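Lab visit at Kumthorpe: pricing a two-arm bench

We went to Kumthorpe in May to see a two-arm bench running before we put numbers in next year's equipment plan. Ashour, the shop that quoted us, had suggested the visit. We got there just after lunch and stayed until 1715.

The first thing I looked at was the table. Both our quotes left it out, and it matters more than I expected. It needs threaded holes where the arms bolt down, and a top you don't mind scuffing.
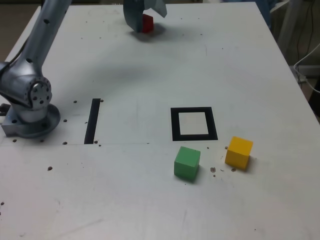

Houda Zaki

The job on the bench was plain: colored cubes and a square marked in black. I asked to see it at normal speed - sales videos tend to be sped up - and they agreed.
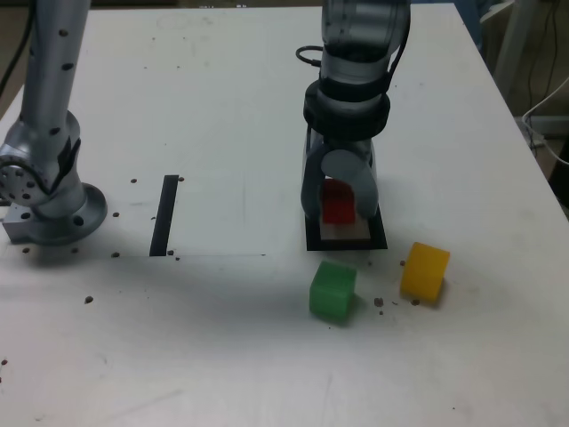 Red cube in the gripper at the black square, with the green and yellow cubes in front.

Most of my questions were about money. The arms are the big line, but Kumthorpe told us to keep 2 spare sets of finger pads on the shelf and to budget for cables as a yearly item. Their pads came from Derker, with a lead time of 5 weeks. They also said to plan floor space for the wiring behind the table. Our drawing has the bench flat against a wall, so that has to change.
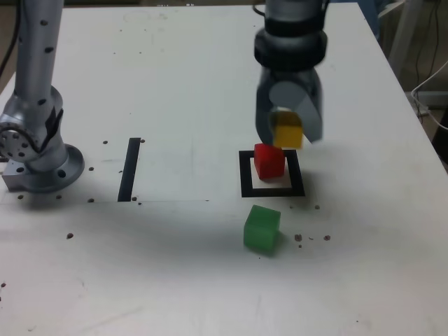
Yellow cube held over the red one in the square.

Training was the other gap. Lullton includes two days in its price and Ashour charges for it separately, so the quotes are closer than they look on paper. Neither one covers travel for a service call.

I also asked if we could start with one arm and add the second later. Yes, if the table is drilled for both from the start and the controller is the larger model.
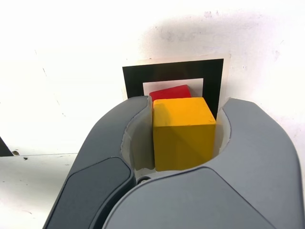
The larger controller goes in the plan either way. I have asked Ashour for a new quote with the table, pads and training as separate lines, and Lullton will get the same list.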